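Chapter 8
The Language That Left Only Its Rivers

Every historical linguist meets, sooner or later, a river whose name makes no sense. The people on its banks have an explanation, usually involving a giant. This chapter is for students who would like a better one.
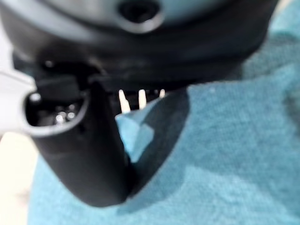
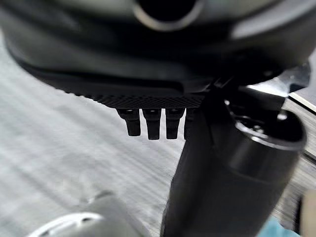

TIDHAM, November

The road into Tidham crosses the Lodhi twice, and the second bridge has a sign spelling the name differently from the first. Both spellings have their defenders, and I was introduced to several of them before I had found my hotel.

River names are stubborn things. Farmers come and go, villages get renamed after whoever won, but newcomers tend to ask what the water is called and then mispronounce it for 2,000 years. If the name can't be explained in any language known to have been spoken nearby, we may suspect an older one underneath. Linguists call this a substrate, a word that makes guessing sound like plumbing.

The trouble is that suspicion is cheap. Obinna Onuoha collected 770 stream names between Tidham and Broststead and gave every one of them a fair hearing. Most proved to be ordinary words worn down by use: "cold," "muddy," "Peter's." He set aside 100 that resisted, and in his second edition he quietly let a good many of those go as well.

What remained is the subject of this chapter. We begin with the ending shared by Zemedine and its neighbors, which has been claimed for four language families, one of them by a retired dentist. We then ask what counts as evidence when no speaker, text, or inscription survives. Readers hoping for a sample sentence in the lost language should turn to the dentist, who supplies several.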